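Stop giving the robot the easy jobs

I've spent eight months of evenings on a humanoid in our shared workshop at Perness, and the thing I've come to believe is that we test these machines on the wrong stuff. Everyone wants to see them walk! Fine, but I'd much sooner have one that can open a bedside drawer.

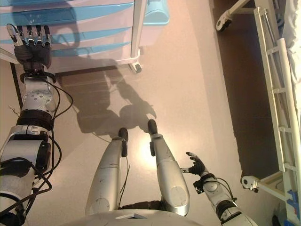
Drawers are horrible, by the way. You need a bit of finger, a bit of wrist and a sense of when to stop pulling, and our Wunley code had none of that in November. I logged 511 attempts before I stopped swearing at it (mostly).

Then there are the cables. People online keep telling me to tuck them all inside, and I think they're wrong, at least for a home build. When a joint goes quiet at 8 in the evening I want to grab the wire, not take 24 bolts out of a shell.
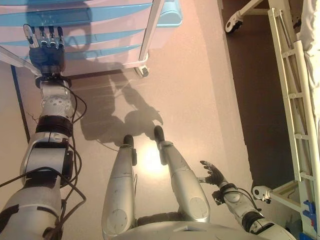
What I'd spend the money on

Hands, every time. Buy plain legs and put the rest into fingers.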